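Skitar brings folding grippers into its guest linen rooms, and the staff stay put

For release: July

I've been running laundry and housekeeping at Skitar for long enough to have an opinion on almost everything in a linen room, so when our general manager asked me to write this announcement myself I said yes before he could change his mind. My name is Clive Cheetham, and the news is that we're putting Lusasier, an automated sorting and folding system built by Lyimo, into regular service across our holiday cabins and staff quarters this winter.

The short version: we look after 239 cabins, and in a busy week the linen room gets through 1805 items. Sheets, doonas, tea towels, guest clothing left for washing, the lot. Up to now every one of those has been picked up, shaken out and folded by hand, mostly by people standing at a bench that was built too low (I've complained about that bench for years, and yes, it's finally being replaced too!).

Lusasier takes over the folding of flat linen and the first sort of clothing. Our crew keep the beds, the inspections, the stain work and anything delicate. They also teach the system, using hand-held grippers to show it how fabric wants to be picked up, and I'll admit they've been better at it than I am. I kept grabbing things as if I was late for a bus.
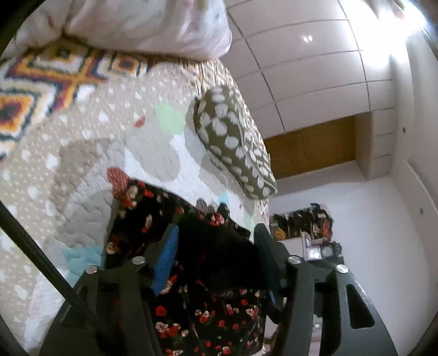 Will anyone lose their job over this?

All current linen and housekeeping staff keep their positions and their hours, and that's written into the roster agreement we signed before the first machine was ordered.

What does change is the shape of the day. The early start moves from 5 am to 7 am, which got the biggest cheer of anything I said at the staff meeting. Four people move into new system operator roles on a higher pay grade, with training from Lyimo on paid time. Everybody else rotates between cabins and linen room, so no one is stuck folding for a whole shift.

Vicente Gaete, our senior housekeeper, was the loudest doubter when we began and now runs the gripper training.

"I told Clive a machine would never cope with a fitted sheet, and I still reckon I'm half right," Vicente said. "But my shoulders don't ache when I get home, and I get time to do a room properly."

We're starting with the lakeside cabins and adding the Ullico wing once the new benches are in — roughly 1000 items a week will go through the system to begin with. Fitted sheets stay with Vicente's team for now.

Trade visitors and local media are welcome to come through the linen room in the mornings by arrangement with the Skitar front office. Wear flat shoes, the floor gets slippery near the washers.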